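Suchbegriff eingeben Suchen Archiv durchsuchen

Betreff: Re: [buero-liste] Stühle aufräumen, Boden, Mittwoch

Moin zusammen,

kurz zwischen zwei Terminen, deshalb nur Stichworte.

> Am Mittwoch kommt die Grundreinigung von Tillen in den großen Raum.
> Die wollen den Boden frei haben, also Stühle unter die Tische oder
> raus in den Flur. Frage: was ist mit den schwarzen Drehstühlen? Die
> Armlehnen passen doch nicht unter die Platten. Und wer räumt den Kram
> weg, der überall liegt?

Zu den Stühlen: Armlehnen ganz runterstellen, dann gehts unter die höheren Tische. Beim runden weißen nicht, da bitte nur ranschieben, mit der Lehne zum Tisch stoßen gibt Macken in der grünen Kante. Hatten wir bei Strebel schon mal, Ausbesern hat 60 Euro gekostet. Für eine Kante!

Netzrücken bitte nicht als Griff benutzen. Immer an Sitz oder Armlehne schieben. Zwei Stück sind schon ausgeleiert, Ersatzbezug gibts von Itunia nicht mehr, neuer Stuhl liegt bei 300.

Boden:
- Flaschen in die Kiste, auch leere
- Lappen und Tücher in die Wäsche, nicht unter den Tisch kicken
- Steckdosenleisten hoch auf den Tisch, Kabel aufwickeln. Das dünne weiße quer durch den Raum auch, sonst hängts in der Maschine
- grüne Bodenmarkierung kleben lassen!! wird noch gebraucht
- Taschen mitnehmen

Steckdosen an der Mosaikwand sind ziemlich weit unten, also da bitte nichts davorstellen, die wischen dort von Hand.

Tillen fängt um 7 an, wer vorher noch was will, Dienstag abend. Ich schaff es frühstens um halb sechs, brauche noch jemanden für die Schreibtische. 25 Minuten, wenn zwei anpacken. Schlüssel für den Flur liegt bei Jarow am Empfang.

Gruß, muss los

Kommentare (3)

kantine2: Dienstag abend kann ich, aber erst ab sechs

flurfunk: Kommt der Wasserkrug auch weg oder bleibt der auf dem Schrank?

flurfunk: ok hab gefragt, bleibt stehen 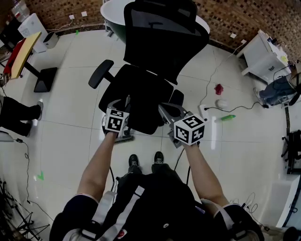

Schwarzer Drehstuhl vor dem runden Tisch, rechts am Boden rotes Tuch, Flasche und Steckdosenleiste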